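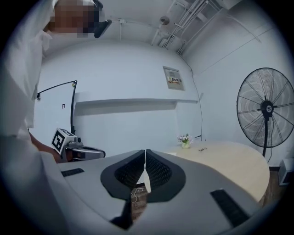 Home Club Notes Build Guides Archive Contact

Recording demonstrations with two hand-held grippers: what to do, and what to doubt

Every term somebody joins the club having watched a two-minute video of a robot folding a shirt, and wants to do that by the weekend. I understand the appeal. I also spent most of last year cleaning up recordings that no policy on earth could have learned from, so this guide is written with that in mind. If you want the cheerful version, the Mundedus kit has one in its box.

You need two grippers, a table, one object, and a second person who is willing to tell you when you are doing it wrong.

1. Pick a dull task

Moving a small wooden block from one side of the table to the other is enough. Teams always want to start with something that has a cable on it, or a lid, or both. Ayana Asfaw's group in February picked threading a cord through a ring, and they lost four afternoons to it. They did get it working in the end, on one table, at one time of day. Draw your own conclusions about how general that was.

Write the task down as one sentence with a start and a finish. "Tidy the table" is not a task.

2. Check the markers

Our grippers carry a square black-and-white marker on a cube, and the tracking depends on it being flat, clean and fully in view. Wipe it with a dry cloth. Press each corner. A marker that has lifted on one side will still be detected, and the pose you get from it will be wrong by just enough that you won't notice until training.

The Mundedus sheet says to recalibrate once a month. I'd do it at the start of every session. It takes less time than arguing later over whose hands were shaky.

3. Check the finger pads

Close the gripper slowly with nothing in it and look straight down at the gap. The two pads should meet evenly along their length. If one leans in before the other, small objects will twist as you pick them up and your data will be full of odd wrist corrections that you made without thinking. The robot will learn those too.

Worn pads go in the tray by the sink. Do not glue them. Somebody glued them.

4. Decide what stays still

Chairs, bags and doors all count. So do fans. I was told a moving fan in the background makes the model "more robust," and I have yet to see a number that backs this up from anybody who says it. Until I do, pick on or off and keep it that way for the whole session. Same for the lights.

Sleeves matter more than people think. A loose cuff can hang over the marker for half a recording. Roll it up or push it back, then reach as far as the task will make you reach and have your partner check again.

5. Record

Hold both grippers still above the table and count to two. Start recording. Do the task at half the speed that feels natural, return to the same start pose, count to two, stop.

Do ten. Now stop and watch all ten before you do any more. Teams skip this every single time. Nhi Đặng ran a session that produced 349 recordings in one sitting, which sounded great until we looked at them and found the left gripper had dropped out of tracking early on and never come back. We kept the first few dozen.

6. Throw things out

Delete a recording if you dropped the object, if either marker vanished for more than a moment, or if you talked to somebody halfway through and your hands stopped. Don't keep the bad ones "for variety." Variety means you moved the block to a new spot on purpose.

How many do you need? The Shirima team swears by 200 for a simple pick and place. I've heard 4,000 quoted for the same job by people who never ran it with fewer. My guess is that 200 careful ones will tell you whether the task is possible, and that's the question you should be asking first.

7. Name the files properly

Task, operator, session number. Upload to the Hila folder before you leave, and check that the upload finished by opening one of the files from another machine. The green tick is not evidence.

8. Test somewhere else

When the arm does the task, move the table. Turn it a quarter of the way round, or take it to the other room, and run it ten more times. Write down the score from that run next to the first one. If you only report the first number at the Roltberg meet I will ask for the second, in front of everybody.

Spare markers are in the top drawer. Charge the batteries when you're done.

Share this 14 shares 6 comments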